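Weekend and evening front desk assistant – Vakness studios

Vakness lets out studio and office space by the day and by the month. We are looking for a part-time front desk assistant to start in September.

You will greet visitors, hand out passes, answer the phone and keep the booking sheet up to date. Most of our tenants are small firms, and you will get to know them quickly.

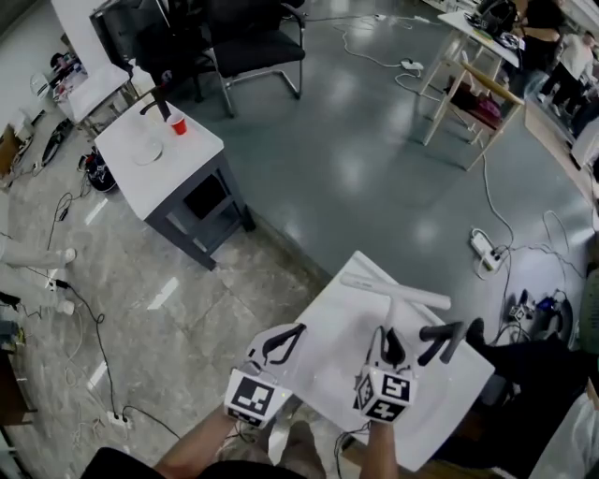 The evening shift starts at 4 pm and ends at 9 pm. You will work alone for the last hour, so you need to be happy locking up and setting the alarm. Training is paid – two full shifts with Anju Chaturvedi, who runs the desk.

What we need from you

Clear spoken English and a polite phone manner
Basic computer skills (we use Fluda for bookings, and will show you how)
Able to lift a box of paper and climb two flights of stairs

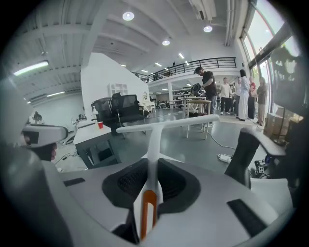

Pay and hours

Pay is 988 pounds a month before tax. There is a travel allowance of 90 pounds a month on top, paid with your wages. Holiday is pro rata.

How to apply

Send a CV and a short note saying which evenings you can work to Jyoti Nishad at the Vakness office, quoting reference 1649. Interviews last half an hour. We reply to everyone, usually within two weeks.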